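HOUSEHOLD TEXTILES: CARE, LAUNDERING AND STORAGE
Course Handout, Unit 2: Towels and Other Looped-Pile Fabrics
Hedora Institute of Applied Home Studies

Purpose of this handout

Students should read this handout before the second practical class and bring a copy to the laundering room. It covers the construction of towelling, fibre content, washing, drying, folding and storage. Material on bed linen is held over to Unit 3. Students who have completed the Fedoruk bridging module may omit the section on care labels, although the terms defined there are assealed in the assessment for all enrolments.

1. Construction of towelling

Towelling is a woven fabric made with two sets of warp yarns. The ground warp is held under high tension and interlaces with the weft to form the base cloth. The pile warp is held slack, and when a group of weft yarns is beaten forward the slack yarn is pushed up into loops. The loops increase the surface area of the cloth and give it its capacity to take up water.

Loops may be formed on one face or on both. When the loops of one face are sheared, the result is velour towelling. It has a softer handle and a richer colour but absorbs more slowly than the uncut face. Students should learn to identify the sheared face by touch, as printed beach towels are commonly velour on the printed side only.

The flat woven bands found near the ends of many towels are called dobby borders or headers. They contain no pile and shrink at a different rate from the body of the cloth. A towel that puckers at the band after several washes has usually been dried at too high a temperature.

Selvedges run parallel to the warp. The cut ends are hemmed, bound or overlocked. Wear most often appears first at the hem corners, and these should be inspected before laundering. A loose thread is trimmed with scissors and never pulled, as a single pile yarn may run for a considerable distance through the cloth.

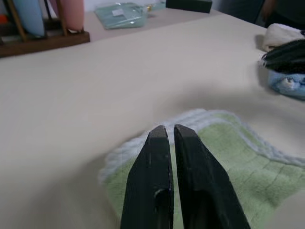

2. Fibre content

Cotton remains the standard fibre for household towelling. It is stronger wet than dry, tolerates repeated washing and may be laundered hot where the dye permits. Long-staple cottons give a smoother yarn with less tendency to shed lint.

Viscose made from bamboo or wood pulp is often blended with cotton. It is soft and drapes well, but loses strength when wet and should be washed on a gentle cycle. Polyester is sometimes used in the ground cloth of institutional towels, where it shortens drying time and resists tearing at the selvedge. Microfibre cloths are a separate category and are treated in Unit 4 with cleaning equipment.

Linen towels are normally flat woven or in a honeycomb weave. They release very little lint and are preferred for glassware.

3. Reading the care label

The care label states the most severe treatment the article can tolerate without damage. It does not state the treatment the article requires. A lightly soiled towel with a hot-wash label may be washed warm.

Students are expected to know the following symbols without reference to a chart:

Wash tub: machine or hand washing. A number inside the tub is the maximum temperature in degrees Celsius. A label marked 30 calls for a cool wash.
Bar beneath the tub: reduced mechanical action. Two bars indicate very mild action.
Triangle: bleaching. A triangle with two diagonal lines permits oxygen bleach only.
Square with circle: tumble drying. One dot indicates low heat, two dots normal heat.
Iron: ironing, with dots for soleplate temperature.
Circle: professional cleaning.

Where a label is missing or illegible, the article is treated as coloured cotton, washed cool by itself, and dried on the line.

4. Washing procedure

Sort by colour first, then by lint behaviour. Towels shed, particularly when new, and should not share a load with dark synthetics, corduroy or knitwear. New towels are washed separately before first use to remove finishing agents applied at the mill, and these agents also account for the poor absorbency of towels fresh from the shop.

Check for hooks, zips and hook-and-loop fastenings elsewhere in the load. These are the chief cause of snagged pile. Articles with embroidery or appliqué are turned so that the decorated face lies inward, or are placed in a mesh bag.

Load the drum loosely. Towels gain a great deal of weight as they take up water, and an overfilled machine neither rinses properly nor balances during the spin. Measure detergent according to soil level and water hardness. Excess detergent is retained at the base of the loops and leaves the pile stiff and greyish.

Fabric softener is not used on towels in this course. It deposits a film on the fibre that reduces absorbency. Where towels have already become harsh through detergent residue, a second rinse in clean water will generally restore them.

Vinegar must not be combined with chlorine bleach under any circumstances. Students found to have mixed the two will be asked to leave the laundering room.

5. Drying

Shake each towel firmly on removal from the machine. This raises the flattened loops and shortens drying time. On the line, peg along the short hem with a small overlap and draw the two upper corners level before releasing them, so that the cloth hangs square and the weight is shared evenly. In summer, coloured towels are hung in shade or brought in promptly to limit fading.

Line drying in still air leaves cotton stiff. A short period in the dryer at low heat, either before or after line drying, will soften the pile. The lint filter is cleared before every load, without exception.

Towels must be fully dry before they are folded. The hems and bands hold moisture longest and are the places to test. 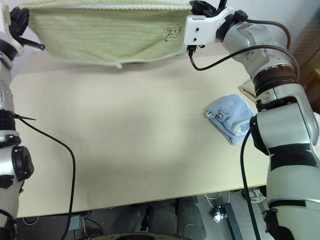
Figure 1. Green towel held out by its upper corners. The lower hem is slightly frayed and sags in the middle.

6. Folding

Smooth the towel flat and square the corners before making the first fold. The standard hand towel fold for assessment is as follows. Bring one long edge to the centre line, then bring the opposite long edge over it to produce a strip one third of the original width. Fold the strip in half, end to end, and then in half again. The finished article should present one rounded edge to the front of the shelf, with all hems and labels concealed.

Bath towels are first folded in half across the length and then treated in the same manner. A bath towel fold suited to a shelf 38 centimetres deep is demonstrated in class. Students whose shelving at home differs may adjust the final fold, but the standard form must be shown in the practical test.

Decorated towels may be folded with the motif outward when they are intended for display. For general storage the motif is folded inward.

7. Storage and rotation

Store towels in a dry, ventilated cupboard away from the hot water cylinder. Stacks should be low enough that the bottom article can be withdrawn without disturbing those above. Freshly laundered towels go to the bottom of the stack, and towels for use are taken from the top, so that wear is distributed evenly across the set.

A musty odour on a clean, dry towel indicates that it was left damp at some stage. Rewash at the highest temperature permitted by the label and dry without delay.

Towels that have thinned in the centre may be cut down and hemmed as face washers or cleaning cloths. The Jirna collection point accepts clean worn towelling for animal shelters. Contributions may be left in the marked bin beside the laundering room during January.

8. Preparation for the practical class

Bring one cotton hand towel, laundered and dried by the methods above, with its care label intact. Enter the fibre content, label symbols and washing temperature on the record sheet. Sheets are submitted at the start of class.

Write a short report, to a maximum of 300 words, comparing the absorbency of your towel with that of the velour sample supplied. The drop test method is set out in the Vastow laboratory manual under Absorbent Fabrics. Reports should state the number of washes each article has received, if known.

Closed footwear is required in the laundering room. Long hair is tied back when the spin extractor is in use.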